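Pick cell Falau 2, table and gripper check
Site: Skistadia
Date: 26/06/2019
Form 11, to fill in before the first run

1. Emergency stop pressed and released. OK
2. Arm speed set to 100 percent only with gate closed. Found at 87, left so.
3. Cable at wrist, no rubbing. OK, but the clip is getting weak. Order a new one from Radebe.
4. Bracket bolts, check with the key. OK, none did turn.
5. Fingers open fully and close without noise. OK
6. Tape grid on the table. Acceptable. The edges are a little wavy. To be laid again in August.
7. Table surface clean. Partly. Smudges stay after wiping with the Atis cleaner.
8. Box and white container at the right side, inside the reach of the arm. OK
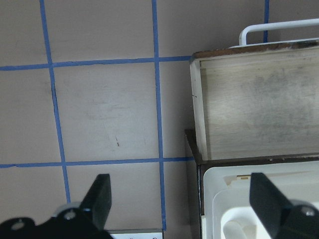

Items 5 to 8: wrist view, fingers open, tape grid and wooden box.

Comments: Please do not use oil near the tape, the glue becomes soft. Item 3 stays open until the clip is changed, it needs about 2 days.
Result: cell may run.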